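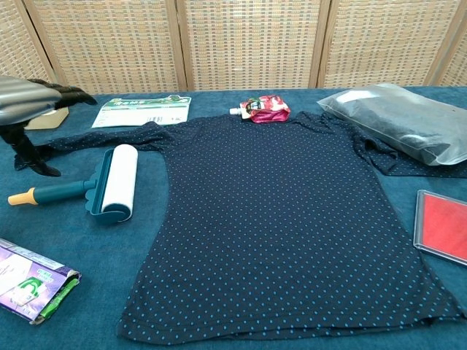 When does registration open for the winter hockey season?
Registration opens in August for players who were with us last season, and in September for everybody else. You fill in one form for each player. If the form is sent after the teams are made, we put the player on the waiting list.

How much does it cost?
The full season is $408 for youth and $189 for the learn-to-skate group. Ice time, referees and the game jersey are included. Sticks, skates and travel are not.

Can I pay in parts?
You can pay in three parts: at registration, in November and in January. Please choose this on the form, as we cannot change it later.

My child has never skated. Which group is right?
Please begin with learn-to-skate. It is led by Fitriani Majimbun and runs for ten weeks. After that she will tell you if your child is ready for a team, or if one more round is better.

What equipment is needed?
A helmet with full cage, neck guard, shoulder and elbow pads, gloves, hockey pants, shin guards, skates and a stick. Goalies under 12 can borrow leg pads from the club against a deposit. Write to Wilson Sotelo with the height and shoe size of the player.

Do you allow body checking?
Not in the age groups under 14. In the older groups it depends on the league, and the coach will explain the rules before the first game.

Where are the games played?
Home games are at the Brekke rink, on the small ice. The entrance is on the parking side. Away games can be up to two hours by car, and families arrange the driving between themselves.

How do I know if a practice is canceled?
We send a message in the Flodeck app before 3 p.m. If you did not get any message, the practice is on.

What happens if my child is injured?
Tell the coach the same day, also if it looks small. After a hit to the head, the player must stay off the ice until we have a paper from a doctor. Kevser Aydoğan keeps these papers and can answer questions about the accident insurance.

Can I get my money back if we stop?
Before the first game we return everything except a $25 fee. After the first game we return money only for injury or if the family is moving away.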